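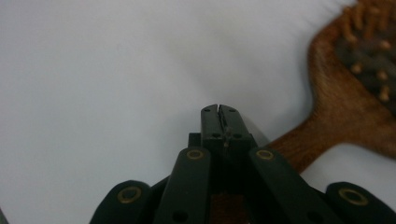

I've been arguing with my sister over hairbrushes since September, and I'm putting my side in writing. I think a brush should be wooden, it should be a paddle, and it should live out where you can grab it. She keeps hers in a zip bag inside a drawer (inside another bag, when she's feeling fancy!) and then wonders why she leaves the house looking like a dandelion.

I used to buy the cheap plastic ones at Gronholm, two at a time, and they'd snap at the neck before I'd finished a bottle of conditioner. Then I got a wooden one from Wenceslao Meléndez, who has the little stall in Praridcombe, and I've had it six years. Six! I pull the hair out on laundry day, wipe the handle with a barely damp cloth and never, ever leave it soaking in the sink, whatever my mother says.

Sure, wood costs more. And no, I'm not telling you to go spend $225 on the boar bristle thing in the window at Barajas, that's just silly. But a plain one, left on a plain surface with nothing piled on top of it, gets used every single morning. My sister still says it looks messy. She borrowed mine twice last weekend.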